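I got to Prisano with my good shoes on, which was my first mistake. The club's ground sits at the bottom of a hill, and the rain had been coming down it since breakfast (in July!). By the time I found a seat behind the home bench my socks were done for, and Leobardo Cárdenas was already yelling at his left back.

I love second-division soccer. You hear everything! Cárdenas has coached Prisano for six seasons and he has one volume, and the 300 or so of us under the tin roof got the whole tactical plan for free.
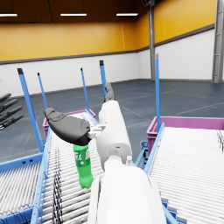 A green bottle in the gripper, over the rollers.

Kernov scored first, a scruffy one off Declan Costello's knee in the 41st minute. He ran off like he'd bent it in from the parking lot. I'd have done the same – he hadn't scored since December, and his mom was two rows in front of me waving an umbrella.

Then came Imad Geagea. He's been at Prisano since he was a kid, he's slow, he's on his 331st game, and he still sees passes that I can't see from up in the stand. Four minutes after the break he slid one between two defenders and Ghassan Sayegh took it first time, low, off the inside of the post. 1-1 on 49 minutes, and the man beside me spilled soup on my program.

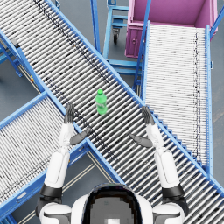
Image: Margaux Pruvost

It stayed that way. Sayegh hit the bar late on, and Cárdenas threw his cap, picked it up and threw it again. I asked Geagea afterward if he'd play another year. "Ask my knees," he said, and went off to find his bus. They're at Dultine next, and I'm bringing boots.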